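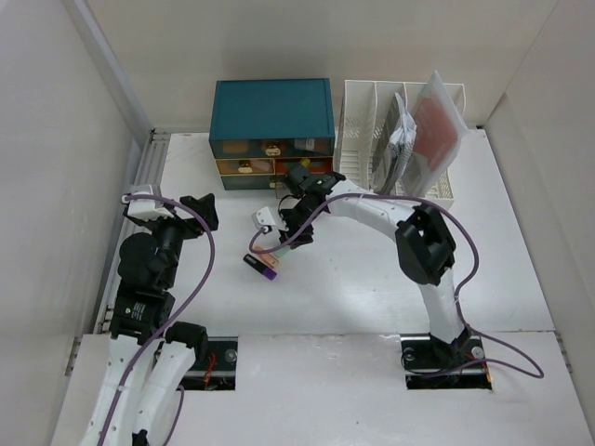 Herbst-Check fürs Heizgerät: meine Liste mit Kommentaren
Stand: 9. September 2018

Jedes Jahr das Gleiche: Draußen wird es abends frisch, und ich will den Ölradiator im Arbeitszimmer einfach einschalten und fertig. Mache ich aber nicht mehr, seit mir vor zwei Wintern der Stecker vom alten Gerät braun geworden ist (riecht übrigens fies, das vergisst man nicht). Seitdem gehe ich vorher eine Liste durch. Ich habe zwei Geräte, den Radiator von Sundqvist mit 2.000 Watt und den kleinen Keramiklüfter Plandow mit 600 Watt fürs Bad im Keller.

1. Stecker und Kabel
Radiator: ok. Plandow: ok, mit Bemerkung.
Kabel auf ganzer Länge durch die Finger laufen lassen, Stecker anschauen, an der Einführung ins Gehäuse ein bisschen biegen. Beim Plandow ist die Tülle leicht rissig, das Kabel darunter aber heil. Behalte ich im Auge und schaue im Oktober noch mal nach.

2. Steckdose
Ok.
Der Stecker muss stramm sitzen. Wackelt er, kommt da kein Heizgerät dran, Punkt. Die Dose neben der Tür hat mir Tadeo Alarcón im Frühjahr getauscht, er ist gelernter Elektriker und hat gleich noch die Sicherung beschriftet. Danke noch mal!

3. Keine Mehrfachsteckdose
Nicht ok, inzwischen behoben.
Ja, ich weiß. Der Lüfter hing den ganzen letzten Winter an einer Leiste, zusammen mit dem Ladegerät vom Akkuschrauber. Jetzt geht er direkt in die Wand. Und bitte auch nicht beide Geräte plus Wasserkocher an einen Stromkreis – zweimal 2.000 sind eben 4.000, und da macht der Automat bei mir irgendwann dicht.

4. Staub
Radiator: ok nach Reinigung. Plandow: ok nach Reinigung.
Stecker raus, dann mit der schmalen Düse vom Staubsauger zwischen die Rippen und vor das Gitter. Beim Lüfter kam ein Fussel heraus, aus dem man einen Pullover hätte stricken können. Mit dem nassen Lappen gehe ich nur außen ans Gehäuse und auch da erst, wenn alles kalt ist.

5. Ölspuren
Ok.
Küchenpapier unter den Radiator, über Nacht stehen lassen, morgens schauen. War sauber. Bei Flecken: weg damit, da wird nichts geklebt. Sebastián Barrientos hat seinen mal mit Epoxid »gerettet« und danach einen neuen Teppich gekauft.

6. Kippschutz
Radiator: ok. Plandow: nicht ok beim ersten Versuch.
Gerät auf niedriger Stufe laufen lassen und vorsichtig ankippen, es muss sofort ausgehen. Der Plandow lief munter weiter! Nach dem Aussaugen habe ich es noch dreimal probiert, da hat er jedes Mal abgeschaltet. Ich traue dem Braten trotzdem nicht ganz und lasse ihn nur laufen, wenn ich daneben stehe.

7. Abstand
Ok.
Bei mir gilt ein Meter nach vorn und zu allen Seiten, auch zum Vorhang. Der ist jetzt gekürzt.

8. Thermostat
Radiator: ok.
Auf mittlere Stellung drehen und warten, bis es klickt. Hat bei mir 13 Minuten gedauert, letztes Jahr ging es schneller, aber da stand auch die Tür nicht offen.

9. Rauchmelder
Ok, neue Batterie.
Gehört streng genommen nicht zum Heizgerät, aber wenn die Leiter schon steht, drücke ich halt auf den Knopf.

Offen bis Oktober: Tülle am Plandow, Kippschutz noch einmal testen, und Estela Medina ihren Radiator zurückbringen, der seit März bei mir in der Garage steht. Den prüfe ich vorher auch noch durch.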